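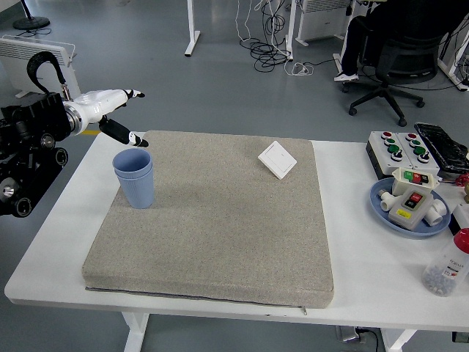 WORKSHOP NOTEBOOK / Parts and furnishings table

5 May 2019

Purpose of entry. To record the state of the white table and the sorting work carried out on the mixed stock, so that colleagues taking over the table can continue without repeating the checks. The stock came in under receipt 2846 from the Varnudov store and covers household goods and electrical fittings together. The two kinds will be separated before anything is returned to the shelves.

Cushion. Square, beige-gray, speckled fabric with a texture close to felt. The edges are lightly padded and rounded. The zipper pull is at the lower front edge, near the right-hand corner. The store list describes the cover as removable. This has not been tested and the zipper should not be opened until the care instructions have been found. The cushion takes up most of the table and is serving as a soft surface for the smaller items, an arrangement that may continue for the present. Heavy or oily parts are not to be set on it. Colleagues are asked to brush the fabric down before it is bagged, working along the seam and then across the top.

Cups. Two, pale blue plastic, nested, standing toward the left rear corner of the cushion. The outer cup is ribbed on its lower half. The cups are to be kept as a pair and shelved with the plate. When they are separated, hold the outer cup by the ribbed part and turn the inner one gently. Do not pry at the rim with a tool. The entry on the old list reads "beakers, blue" and should be changed to "cups, light blue, nested" so that the label and the shelf agree.

Plate. Round, light blue plastic, raised rim, placed in front of the push-button control box. It may be used as a parts tray for screws and terminal covers during inspection, provided it is washed before it goes back with the cups. The question of whether the plate and cups were bought as one set remains open. The Brirkex order sheet lists blue tableware on a single line and gives no shades. Until this is settled they share a shelf but keep separate labels.

Light switch panel. White, square, wall type, with one large rocker plate. It is lying flat on the cushion, toward the upper right. It is to be examined for scratches on the face and for the condition of the rear terminals, then wrapped singly. Panels in the previous delivery were marked by contact with one another in the carton, and the instruction to wrap singly dates from then. Bin 105 has been set aside for switches and panels. No wiring is to be attached at this table.

Push-button control box. Gray and white, industrial pattern, made up of two joined units. Red buttons at the top, green below, black rotary knobs with white markings at the front edge. The two units should be treated as one article and must not be taken apart for shelving. Points to be checked at the bench:

Travel and return of each button, red and green.
Free rotation of both knobs, and whether the white markings line up at each stop.
Condition of the joint between the units.
Presence of the fixing screws.

Results are to be written on the card for item 3274 and not in this notebook, where earlier results proved hard to find. The card is in the drawer marked Lewis, behind the divider for controls.

Wrapped device. Black, in clear plastic, lying behind and to the right of the control box. It remains unidentified in this entry. The wrapping is to stay on until the item has been matched against the delivery note. If no match is found, a query should be sent to the Fosow desk with the receipt number, and the device placed on the holding shelf in its wrapping.

Order of work. The electrical items are to be dealt with first, beginning with the control box, and the household goods after them. This reverses the order used in November, when the tableware was cleared early and the table then remained occupied by fittings awaiting inspection. The cushion is to be moved last.

Storage. The shelf intended for the cushion is too narrow for it to lie flat. It may stand on edge for a short period with the zipper side facing up. A wider shelf has been requested. The tableware goes to the lower household shelf, where the existing labels will need to be shifted to the left to make room for the two entries.

Corrections to the list. "Beakers" to "cups", as noted. "Switch, double" to be struck out and replaced with "wall switch panel, single rocker". "Control station, two pieces" to read "control box, two joined units, one item".

Outstanding: care instructions for the cushion cover; Brirkex order sheet, shade of tableware; identification of the wrapped device; reply on the wider shelf.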